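皿は、ほんとうに「呼吸」するのか
うつわブームの語り口を疑ってみる

「この皿は呼吸しているんです」と店の人は言った。食器を買いに入って、肺の話を聞かされるとは思っていなかった。

都内の私鉄沿線、駅から坂を上った住宅街のうつわ店である。棚には灰色や生成り色の鉢が、互いに十分な距離をとって並んでいる。値札は裏返しに置かれていて、手に取らないと見えない。手に取った時点でもう半分買っているようなものだから、よく考えられた置き方だと思う。私が裏返した取り皿は5枚組で1380円の、ではなく、その何倍もする品だった。1380円のほうは、同じ日の帰りに駅前の雑貨店で見つけた5枚組である。二つの皿の直径は、並べてみるとほとんど同じだった。

うつわの特集はよく売れるらしい。料理の雑誌も暮らしの雑誌も、年に一度は「いい皿で食卓が変わる」という趣旨の号を出す。私もその種の原稿を何度か書いてきた側の人間なので、偉そうなことは言えない。言えないのだが、最近の語り口にはどうにも引っかかるところがあって、この冬、少し人に会って話を聞いてみることにした。

「呼吸する」の出どころ

最初に訪ねたのは、陶芸教室を営むワッサム・ナジャールさんの工房だ。来日して20年になる。教室では土もの、つまり陶器を教えているが、もともとは磁器の工場で釉薬の調合をしていた人で、話が早い。

「呼吸ですか。水を吸う、という意味ならそうです。陶器の素地には細かい穴がありますから」

吸う。では吐くのかと聞くと、少し笑って、乾かせば水は抜けますね、と言われた。要するに、吸水性のある素地に釉薬がかかっていて、そこに貫入という細かいひびがあれば、煮汁も茶もしみる。しみたものは乾ききらなければ匂いになり、場合によってはかびになる。店で聞いた「呼吸」は、掃除のしにくさを詩的に言い換えたものとも受け取れるわけだ。

もちろん、しみが育っていくのを楽しむ文化は昔からある。茶碗の景色が変わっていくのを愛でる人たちの気持ちに水を差すつもりはない。ただ、その楽しみは茶碗に毎日向き合う人のもので、帰宅して十分で焼きそばを作り、食べ終えた皿をシンクに置いたまま寝てしまう人間に、そのまま勧めてよいものなのか。私は後者である。買った粉引の鉢は、ひと夏で縁のあたりが麺つゆ色になった。

ナジャールさんは、使う前に米のとぎ汁で煮るという例の作法についても淡々としていた。でんぷんが穴に入るから、しみは多少遅くなる。けれど永久に続くものではないし、釉薬がしっかり溶けている皿なら、やってもやらなくても大差はない。磁器には要らない。「磁器を煮ている人もいますね。別に悪くはないです。きれいになりますし」。

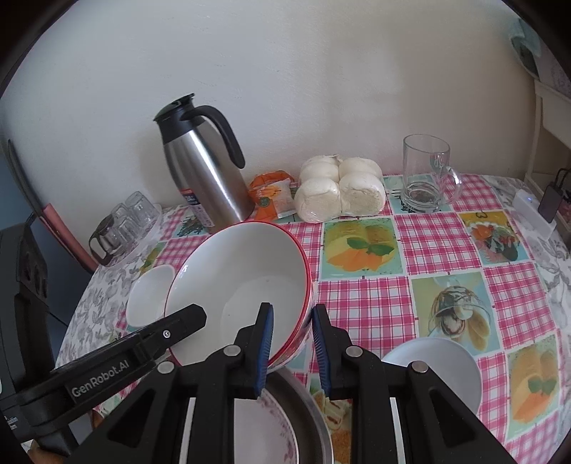
目止めの話が面倒なのは、売り場でも記事でも、どの皿に必要なのかがあまり語られないことだ。「うつわを迎えたら、まず目止めを」と書いてある。迎えたら、という動詞からして気になる。犬や猫ならともかく、こちらは取り皿を買っただけなのである。儀式めいた言い方が先に立つと、素地が何でできているかという肝心の情報が後ろに隠れてしまう。

「料理がおいしくなる皿」の実験

次に疑ってみたかったのは、皿で味が変わるという説だ。これには研究もあると言う人がいて、器の色や重さで甘みの感じ方が変わるという話は、私も何度か読んだことがある。あるのだろう、とは思う。暗い部屋で食べるカレーと明るい部屋で食べるカレーは、私の舌でも違う。

問題は、その「変わる」がどこまで続くかである。

北欧風の食器を扱う輸入会社プルモラで、仕入れを担当するファレス・アクルさんに会った。同社の主力は「プルシック」という白い磁器のシリーズで、パンフレットには「料理の表情を引き出す白」とある。引き出すとはどういうことか、率直に聞いてみた。

「新しい皿は、最初の一週間はおいしいです」

輸入する側の人からこういう答えが返ってくるとは予想していなかった。アクルさん自身、新シリーズの見本を自宅に持ち帰るたび、しばらくは盛りつけに気を遣い、座って食べ、家族もほめる。やがて慣れる。慣れると皿はただの皿になり、前と同じように、鍋から直接よそうようになる。「でも、それでいいと思うんですよ。毎日感動していたら疲れますから」。パンフレットの文言は別の部署が書いているそうだ。

私は自宅でも試してみた。店で買った高いほうの取り皿と、雑貨店の取り皿に、同じ鍋の筑前煮を盛る。一日目は高いほうがおいしかった。里芋が立派に見えた。四日目には、どちらの皿に盛ったのかを覚えていなかった。これを実験と呼んだら怒られるだろうが、世に出回る「味が変わりました」という体験談も、たいていは一日目の感想ではないだろうか。

一生ものという計算

高い皿を買うときの理屈として、いちばんよく使われるのが「一生もの」である。長く使えば一日あたりは安い。私もこの計算で自分を説得してきた。

ところが家の食器棚を開けて、長く残っているものを見てみると、値段との関係がどうも見つからない。いちばん古株なのは、引き出物でもらった、趣味に合わない花柄の中皿だ。割れてもいいと思って雑に使っているのに割れない。反対に、奮発して買った薄手の飯碗は二つとも欠けた。一つは水道の蛇口にぶつけ、もう一つは洗いかごの中で鍋の下敷きになっていた。

金継ぎをすればいい、と必ず言われる。言われたので見積もりを取った。元の値段を超えた。しかも仕上がりは春、4月になるという。直して使う文化は美しいが、それは手間と費用を引き受けられる人の美しさで、欠けた碗を捨てる人が物を粗末にしているかのように書かれるのは筋が違うと思う。簡易金継ぎのキットという手もあるけれど、接着剤の成分が食品に触れてよいものかどうか、箱の裏を読んでもすぐにはわからない品がある。買う前にそこだけは確かめたほうがいい。

「一生もの」と言いながら、同じ雑誌が翌年にはまた別の皿を勧めてくる。これも書き手として身に覚えがある。一生ものばかりが毎年増えていく食器棚は、扉が閉まらなくなるはずで、実際わが家の扉は閉まらない。

重ねられるかどうか

では何を基準に選べばいいのか。取材中、いちばん実用的だったのは、古い食堂の棚だった。

「スレイマン」という店である。豆の煮込みと焼いた肉を出す定食屋で、昼時は席がほとんど空かない。店の奥に食器の棚があり、白い鉢と縁に色のついた丼が、種類ごとにきっちり重なっている。高台の中に次の皿の底がうまく収まるので、揺らしても崩れないのだという。店の人が選ぶときに見るのは三つ。重なるか、片手で持てるか、同じものがまた買えるか。作家の名前も産地も出てこなかった。

また買えるか、という視点は盲点だった。うつわの記事で「一点もの」はいつも褒め言葉だが、暮らしの側から見れば、割れたら揃わないという弱点でもある。家族四人で五枚組を買い、一枚割って四枚になり、もう一枚割ったところで急に困る。業務用の定番品なら、その日のうちに一枚だけ買い足せる。

型番という無愛想なものの強さも、ここで知った。業務用食器の卸「エムム」の目録をめくっていたら、714番という丸鉢が載っていた。説明は寸法と重さ、電子レンジと食器洗浄機に使えるかどうかだけ。表情も呼吸も出てこない。読んでいて気持ちがよかった。私はこれを二つ買い、いまのところ毎朝使っている。いまのところ、と書くのは、まだ一週間しかたっていないからで、アクルさんの説に従えば、私はちょうど感動が切れる頃にいる。

それでも買ってしまう

ここまで疑っておきながら、取材の帰りに私はナジャールさんの教室で、売り物として置かれていた湯のみを一つ買っている。薄い緑の釉薬が底にたまって、そこだけ濃くなっているのが気に入った。しみるのも、いつか欠けるだろうことも聞いたうえで買った。好きだから欲しい。それで十分で、呼吸や一生や食卓の変化まで持ち出してもらう必要はなかった。

売り文句のほうに言いたいことがあるとすれば、もう少し素っ気なくしてほしいということだ。素地は何か。水を吸うか。レンジと食洗機に入れていいか。重ねるとどれくらいの高さになるか。それらが値札の表に書いてあれば、裏返す手間も省ける。

湯のみには、今日も番茶が入っている。とぎ汁では煮なかった。底のほうに、早くも茶色い線が一本見える。

2023年12月13日 掲載

お問い合わせ｜広告掲載について｜プライバシーポリシー　© 2023 無断転載を禁じます　ページの先頭へ戻る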